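Workplace Layout, Unit 2: Work Surfaces and Reach
Notes to go with the June session

I'm posting these a bit early so you can scribble on them before we meet. They follow the slides, more or less, though I wander off in the middle (I always do with this unit, I love it). 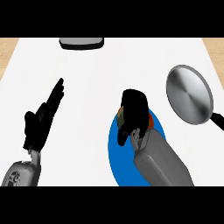 One student in the last group told me that all this talk of reach zones was common sense, and that anybody who had ever cooked dinner already knew to put the salt close to the stove. Fair enough! I'd say most people do know it at home. Then they go to work and stretch across a bench all day for a roll of tape, and the tape stays where it is for years.

So, the basics first. Sit or stand square to your work surface, tuck your elbows in, and sweep your forearms in an arc. Everything inside that arc is your near zone. Now straighten your arms and sweep again without leaning. That's your far zone. Past that you're bending at the waist or getting up, and we call it the out zone, mostly because I got tired of the longer name in the old handout.

What goes where? Things you touch every minute or so go near. Things you touch a few times an hour can go far. Anything heavy comes in closer than you'd think from how often you use it, and I'll keep nagging you on that one all term. A light box at arm's length is fine. A full toolbox at arm's length is how I hurt my shoulder.

The Windik case
You have this one in your packets. Windik ran a packing room in Brisberg with 11 benches, all the same depth, and the labels were kept along the back. Packers leaned for a label on every single parcel. The team watched one bench for a morning and logged 100 parcels, and on 71 of them the packer leaned far enough to lift a heel off the floor. Please read the log sheet itself and not only my summary, because the notes in the margin are the best part. Somebody wrote "foot again" over and over until the pencil went blunt.

They moved the labels to the front left corner. Good for right-handed packers, a nuisance for the lefties, who had to cross over their own parcel to get one. Keep that in your head for the exercise.

Depth and height
Deep surfaces look generous, and people ask for them. But the back of a deep table tends to turn into storage, and then you get the leaning. If you can walk around to the other side, a deep table is great. If it's against a wall, think hard before you order it. For height, start at the elbow and go lower for heavy work, higher for fine work. We'll try this with the adjustable benches in the Baxter room, so wear shoes you can stand in.

Before next time
Pick a surface you use a lot (desk, counter, whatever). Sketch it from above, draw your 2 arcs, and mark what you reach for over one hour. Bring the messy version. Also read the Zutcombe chapter up to the part on chairs, and skip the chairs for now, we'll get to them in Unit 4.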